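Ticket 7: Stock labels print with wrong quantity after sync
Product: Brivo inventory, desktop version
Opened by: Edivaldo Mendonça, Sorkirness store
Assigned to: Solange Portela
Status: Waiting for customer

Description of the problem

Since the update in March, the labels which we print from Brivo do not show the same quantity as the screen. For the bin "Mixed small goods" the screen says 18, but the label says 200. I have printed it again three times and the result is the same. The other store, in Rangel, has the same version and they do not have this problem.

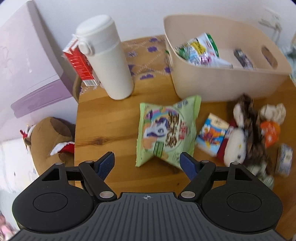
What I already tried

I closed the program and opened it again. I changed the label roll. I removed the printer from the computer and installed it once more with the driver from your help page. After this the label was printed a little more to the left, but the quantity was still 200.

Reply from Solange Portela, 11:20

Thank you for the clear explanation. Please open Settings, then Labels, and tell me which template is selected. Please tell me also if the field for quantity is called "Qty" or "Pack qty". These two are easy to confuse.

Reply from Edivaldo Mendonça, 14:05

The template is called Salik and the field is "Pack qty". I did not choose this template, before the update we had the one with the name "Standard". The mixed bins are the most difficult for us, as they hold packaged items together with soft goods and each one has its own code. 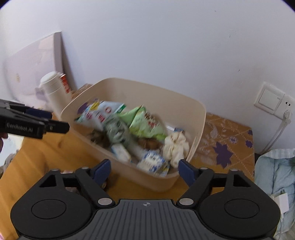
I changed the field to "Qty" and printed one label for a test. Now it says 18, which is correct. But when I close the program and open it again, the field goes back to "Pack qty". I repeated this two times to be sure.

Reply from Solange Portela, 15:40

Then the template is locked and your change is not saved. Please make a copy of it, give the copy a new name and set it as default. Do not delete the original yet. I will ask the developers why the update has replaced "Standard".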